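Home Minutes Bench Rules Contacts Search

Bench Rules Working Group: Minutes of the December meeting, Namton room, 3 p.m. 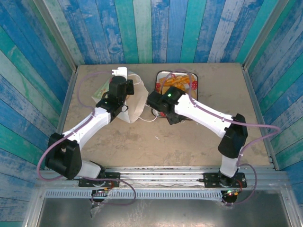

I took the notes again, so blame me (Amna Abbasi) for the spelling. We started with the two-arm bench rules, which Sobia Bhutto had redrafted since last time, and she wanted to go straight to the part everyone argues over: what is allowed on the table while the arms are powered. Her draft said "task items only," and I said fine, but then tell me what a task item is! A tray of orange food pieces with dice in it, a crumpled paper bag with a little clip on top, a trailing string: all of that can be a task item if the task sheet lists it, and none of it is if the sheet doesn't. So that's the wording we went with. If it's on the table it's on the sheet, string and clips included.

Cables took up far too much of the hour. The Unley people want them strapped tight along every segment, and Cheema wants slack at the elbow so nothing pulls at full reach. I'm with Cheema on this one, having replaced enough connectors for one lifetime. Sobia pointed out that a loop that bows out past the elbow needs its own clearance, and the old rule measures only from the arm itself. Agreed: clearance is measured from the outermost point of arm or cable, whichever sticks out further, and it has to be checked with the arm extended as well as parked.

Speed limit. We're keeping 500 millimeters per second for anything with both arms in the shared zone. Clillasbridge asked to go higher for single-arm work and we said bring us test results first (they grumbled, but they'll bring them).

Rule 7, base plates. Bolts get checked before the first run of the day and again after any collision, even a soft one. I asked whether a gripper pressing down on the tabletop counts as a collision. Long discussion! We landed on no if the task calls for contact, yes if the arm faults. Sobia will write that up properly.

Food on the bench: allowed, never eaten afterward, thrown out at the end of the session. Wipe the surface down too, please, crumbs and all.

The near-miss form is now form 2955. Throw out the old ones.

To do
Sobia: clean copy of the cable and contact wording.
Me: new task sheet with a box for small loose items.
Cheema: drawing of the slack loop with measurements.
Clillasbridge: single-arm test results.

Next meeting same room, same time. Unley is bringing the projector.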